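Print this page | E-mail this page

Bench notebook, April 20, 2023

Tevby adult chicken kibble, the batch with the crumbling problem. Back on it this morning, and I'm glad, I've had this stuff sitting in tubs long enough that my coat smells like a cat's breakfast.

Quick recap for anyone reading over my shoulder: Tevby changed the fat they spray on after drying, and since then the bags have had a lot of powder in the bottom. They want to know if it's the new fat or the drying. Favenov makes the food for them, and Favenov says it's the bags getting thrown around in the truck (of course they do). I have bags from before and after the change, 13 in all, and I pulled from the top, middle and bottom of each one.

Sieving first. I tipped the first new-recipe bag out whole and it came to 2,339 grams, dust and everything. Then eight minutes on the shaker, same setting as last September. The old kibble came through nice and clean, just a bit of grit in the pan. The new stuff made a little beige snowdrift! I knew it was bad but I didn't think I'd be brushing it off the balance.

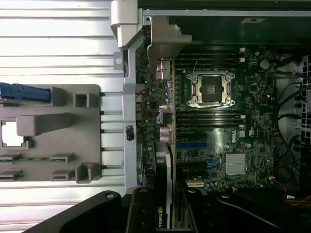

Ibrahim Okafor: Did you sieve before or after warming them up to room temperature? The old-recipe tubs were in the cold room until this morning, and cold fat holds on to powder. I'd redo the first pair before believing the gap.

Fair point, and no, I hadn't warmed them. I left one tub of each on the bench over lunch and ran them again. The gap got smaller but it's still very much there, so I'm keeping both sets of numbers in the sheet and marking the first pair "cold" in the notes column. From now on everything sits out with the lid on before it goes near the shaker.

Next, the squeeze test. I broke 23 pieces of each recipe between the plates, picked without looking so I wouldn't go for the pretty ones. Old kibble snaps. New kibble sort of sighs and goes to flakes, and the flakes peel off in layers, outside first. I cut a few open with the razor and the middle is paler than I remember, with bigger air pockets. That looks like a drying or puffing thing to me more than a fat thing, but I said that about the salmon ones too and I was wrong, so let's not get excited. 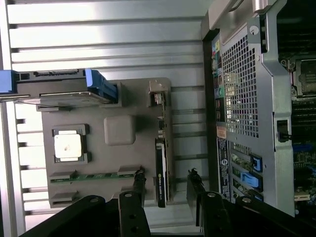
Fig. 2. CPU in its socket, RAM stick in the upper slot.

Fat rub test: ten seconds on filter paper under the small weight, then look at the ring. The new rings are wider and yellower. Olanrewaju Dauda has the Caputo data sheet for the new fat (it's a chicken and plant oil blend) and I've asked him to leave a copy in the binder. I want the melting range. If it stays soft at room temperature, it might never soak in properly and just sit there as a greasy coat that rubs off in the bag.

I also soaked a few of each in warm water, because people with older cats do that.
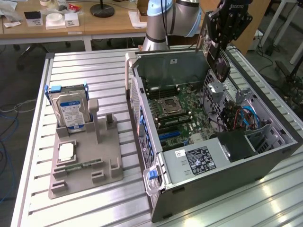

The new ones went to mush much faster, and the water turned cloudy almost right away. Old ones kept their little X shape long enough for me to go rinse the sieves and come back. I didn't time it properly, I was holding a wet sieve in each hand. Redo with the stopwatch.

Things I still don't have: moisture on the new tubs (oven was full all day with Jummai's biscuits), and any idea what the Skuvitz dryer was set to when this batch went through. Favenov sent me a log, but it's for the wrong line. I've written back, nicely.

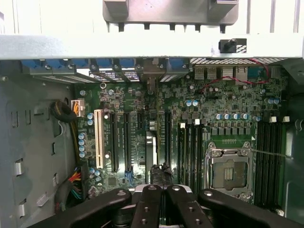
Shahla Rahimi wrote in the margin that she'd look at the belt speed before the temperature, seeing as a fast belt gives a dry shell over a damp middle, and the shell then flakes exactly the way I've drawn it. She also wants the X shapes compared with the round ones in the kitten recipe.

I like that a lot. There's a sack of the kitten recipe under the sink, opened, so no good for moisture but fine for squeezing. Amarachi Nnaji has the key to the sample freezer if we need sealed ones.

For tomorrow: moisture on everything, oven booked under my name. Timed soak. Chase the dryer log, belt speed included. Wash the filter paper tweezers, they're disgusting. New label tape too, the current roll won't stick to anything with fat on it and two of my tubs are now identified by lid color only (red lid is old, clear lid is new).

This site uses cookies to remember your settings. Accept | Manage cookies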